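**Service ticket: Grenine cell, gripper does not close fully on command**
Reported by: Gaetano Melis
Assigned to: Fraser Semple
Opened: 4 December 2021
Status: Monitoring

**Fault as reported**

The operator advised that the gripper halts before reaching the cube and that the controller then records a grip timeout. The fault was entered 14 times during one run of 500 cycles. The arm itself completed all moves and no collision was logged.

**Checks carried out**

1. Air supply does not apply to this unit. The electric drive was tested at the controller and the voltage was within limits.
2. The finger mounting bolts were inspected. One bolt on the right mount accepted a further quarter turn. All others were at the specified torque.
3. The orange fingers were removed, examined for cracks and refitted. No cracks were found.
4. The closing timeout was found set to 500 ms. The cell sheet issued by Dallent in March requires 600 ms. The value had reverted following a controller restore.

**Action taken**

The timeout was returned to 600 ms and saved to the startup file. The gripper was homed twice and the open position was taught again, with clearance on both sides of the cube. The wrist camera was not disturbed and its calibration was left as recorded.

**Result**

A series of 17 test picks was completed without a timeout. Mr. Melis has been asked to run the cell under normal conditions and to enter any further fault under this same ticket.

**Outstanding**

The mount on the left finger shows wear to its black finish along one edge. Replacement is not required at present. A spare pair of mounts has been requested from Fuentealba, and the bolts are to be checked again when these are fitted.
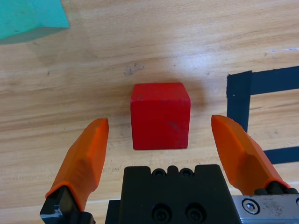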